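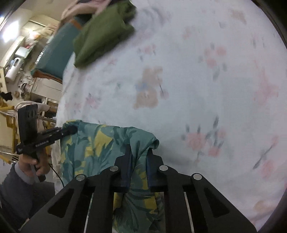
*寝室での衣類たたみ。ベッドの花柄シーツの上に葉柄のシャツ、奥にオリーブグリーンの衣類。*

# コスグローブ衣類整理室について

コスグローブ衣類整理室は、家庭の衣類をたたみ、分類し、収納する作業を扱う会社である。訪問による整理作業と、同じ手順を教える講座の二つを業務としている。クリーニング、補修、買い取りは行わない。

## 業務の範囲

訪問作業の対象は、洗濯と乾燥が終わった日常着、寝具カバー、タオル類とする。和服、毛皮、革製品は対象外である。帽子と鞄は、収納場所の移動のみ引き受ける。

作業は原則として、衣類を普段しまっている部屋で行う。別の部屋に運び出して作業台で処理する方式も一時期採用したが、戻すときに棚と引き出しの対応が崩れる例が続いたため、現在は寝室や居間での作業を標準としている。

## 作業面

たたみの精度は、作業面の広さと硬さに左右される。当社の手順書では、作業面を次の順で選ぶ。

1. 食卓または作業机
2. 整えたベッド
3. 敷物を敷いた床

実際の訪問で最も多く使うのはベッドである。上衣一枚を袖まで広げられ、たたみ終えたものを脇に置く余地も取りやすい。一方、マットレスは沈むので、机の上と同じ力で押さえると折り線がずれる。ベッドで作業する場合は、手のひら全体で押さえ、指先で折り目を引かない。

シーツは敷いたままでよい。しわは作業前に四辺の方向へ伸ばす。掛け布団と枕は外し、椅子の上などに移す。柄のあるシーツでは、柄を折り位置の目印に使わない。シーツそのものが作業中に動くためである。

## たたみの標準

上衣の標準形は長方形とし、幅は収納側の内寸から決める。先に引き出しを測り、そのあとで型を決めるのが当社の順序で、逆の順序は認めていない。

**半袖・襟付きシャツ**
前身頃を下にして広げ、肩線を左右そろえる。脇を背中側へ折り、袖は折り返して身頃の内側に収める。裾から襟に向かって二つ折りまたは三つ折りにする。総柄のシャツは折り線が見えにくいので、柄ではなく脇の縫い目と肩の縫い目を基準に取る。袖口が外へめくれたまま次の折りに進むと、完成後の角が出ない。

**無地の薄手の上衣**
手順は同じである。たたんだものをベッドの上で移すときは、持ち上げる前に下へ手を差し入れる。端だけをつまんで引くと、下側の層が残る。

**パンツ類**
股の縫い目を起点に縦に折り、突き出した三角の部分を内側へ入れる。裾とウエストの厚みの差は、最後の折りで調整する。

**タオル類**
輪になった側を手前に向けてそろえる。枚数の多い家庭では、用途別に棚を分ける。

## 分類と収納

分類の軸は、着用者、使用頻度、季節の順に適用する。色による分類は依頼があった場合に限る。引き出しには立てて入れ、棚には積む。積む高さは、下の一枚を片手で抜ける範囲に抑える。

室内干しの衣類が残っている場合、その分は作業に含めず、位置も変えない。依頼主が指定したときは、乾きを確認したうえで最後に加える。

収納用品の販売はしていない。手持ちの引き出し、棚、箱を使う前提で配置を組む。不足があれば必要な内寸だけを書面で渡し、製品の選定は依頼主に任せている。

## 講座

講座名は「フルルキドネス」（Flurkidness）という。修了に要する時間は100時間で、上衣、下衣、寝具カバー、収納計画の4科目からなる。各科目の終わりに実技確認がある。

実技確認では、同じ衣類を机の上とベッドの上でそれぞれたたみ、仕上がり寸法の差を測る。速さは評価項目に入れていない。差が基準を超えた場合は、押さえ方と衣類の向きを見直し、同じ科目内で再度行う。受講者が自宅の衣類を持ち込むことは可とするが、洗濯済みのものに限る。

教材の「スカンディッツ」（Skanditz）は、型紙と記録票を綴じた冊子である。記録票には衣類の種別、素材表示、仕上がり幅、収納先を記入する。現行版の収録型は衣類の種別ごとに並んでおり、旧版とは番号の付け方が異なる。旧版を所持している修了者には対照表を送付する。新規の受講受付は毎年11月に行う。

## 担当者

- **ヴィッレ・キンヌネン**　代表。作業手順書の管理、見積もり
- **ウィルマ・バクスター**　訪問作業。寝室と衣装部屋を担当
- **ボントゥ・エジグ**　講座運営、教材改訂
- **ヨーナス・ヒュヴォネン**　収納計画、採寸

見積もりの担当者と当日の作業者は異なることがある。引き継ぎは採寸票によって行い、依頼主に同じ内容を二度尋ねないことを原則とする。

## 記録の扱い

これまでの訪問作業は1,035件である。各件について、作業面、対象衣類の種別、収納先の内寸を記録している。住所と氏名は別に保管し、講座で記録を用いるときは種別と寸法だけを抜き出す。

## 依頼にあたって

事前に必要なのは、対象となる部屋、収納家具のおおよその構成、衣類を使う人の人数である。片付けを済ませておく必要はない。棚や床に置かれた小物は作業面の確保に必要な範囲でのみ動かし、終了後に元の位置へ戻す。

家電製品と電源コードには触れない。移動が必要な場合は依頼主に願い出る。作業中に破れ、ほつれ、ボタンの欠けを見つけた衣類は、たたまずに別に置き、種別と箇所を採寸票の備考欄に記す。

日程の変更は前日まで受け付ける。連絡は見積書に記載の窓口へ、受付番号を添えて行うこと。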